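Breathing and Rest at the Ostarau Springs: Student Project Report

Introduction

For our project in the course Health and Leisure, our group studied why people visit the warm springs at Ostarau and how they describe their rest afterwards. Many visitors speak of an "energy" in the place. We did not try to prove or deny this. We wanted to know what the visitors do there and how they feel in the evening.

Method

We gave a paper form to guests of the Volura guesthouse, which stands close to the lower spring. In total 212 forms were given out and 155 came back complete. The form asked about sleep, mood and breathing habits. We also wrote down the height of the upper spring, 1672 meters, as some guests told us that the thin air made them feel lighter.
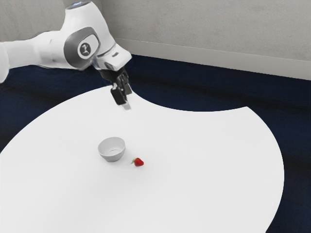 Did the guests need to have experience with meditation?

Most of them had none, and the form did not require it. We only asked them to sit quietly near the water for 30 minutes before they filled in the second page.

The second page was the difficult part. The word "calm" was understood in different ways, and in June we changed it to "quiet in the mind". The older forms were kept, but we read them separately.
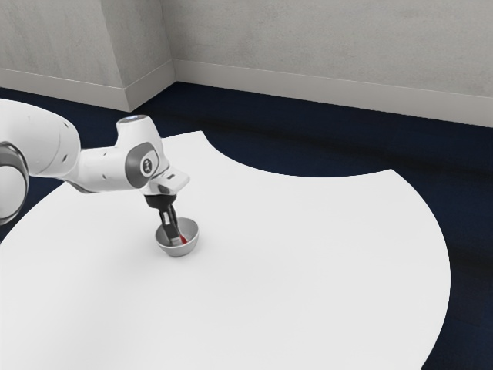
Results

Guests who sat at the lower spring wrote mostly about warm hands and slow breathing. Guests on the Drilelell path, which goes up through the pine trees, wrote more about clear thoughts. Sleep was reported as better in both groups, although the difference from their normal nights was small.

We compared our answers with an older student report from the Mofokeng wellness garden. In that report the visitors also preferred the places with moving water,
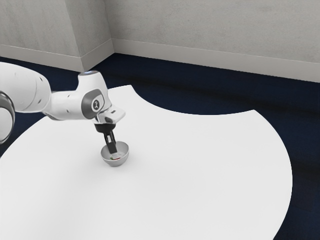

and they stayed longer there when a bench was in the shade. We had not asked about shade at all, and this is a weakness of our form. Another weakness is that guests on holiday are already rested, so the spring cannot get all the credit.

Further work

The next group could give the same form to people who live in the village. It would also be useful to ask again one week later, on a Monday, when the guests are back at work.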